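Mullia Work Table, White
Maker: Desmet
Item: Mullia 50
Price: $129
Availability: ships flat from our Urklow warehouse

The Mullia is a table. It has a flat part, and the flat part is white. We asked Desmet for something more exciting to put on this page and they sent us the assembly sheet, so we'll do what we can with that.

The top is 50 inches long and takes a load of 100 pounds, spread out. Please read the words "spread out" again before you park an engine block on one corner. It comes in white only. There was going to be a gray, which was announced in January and has not been heard from since.

Josefien Verstraete in our showroom has had hers for two years and says it is good for work where you need to find what you just put down. Small dark screws have a hard time hiding on it. White screws are your own problem. 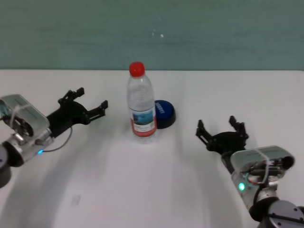
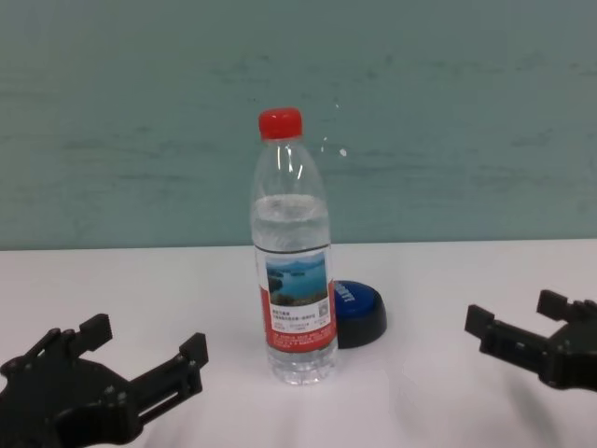
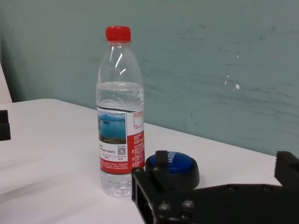
Mullia in white, set against a teal wall, with a red-capped water bottle and a round blue-topped item. Bottle, blue item and wall not included.

In the box
Top, legs, bolts, one hex key. You already own this hex key, probably several times over.

Assembly
About 30 minutes with a second person to hold the legs. Alone, it takes as long as it takes. Leave the bolts finger-tight until all the legs are on, then go around again.

Cleaning
Damp cloth, mild soap. No scouring pads – the finish will remember. Coffee rings come off the same day. Ink is a longer conversation.

Goes with
Zulley cable tray (clamps on underneath, no drilling). The Zulley drawer does not fit, although it looks like it should, and we have a shelf of returned ones to show for it.

Returns
Unassembled, in the original box, with the bolts. Questions about missing bolts go to Jozef Michiels at the parts desk, who keeps a bucket of them.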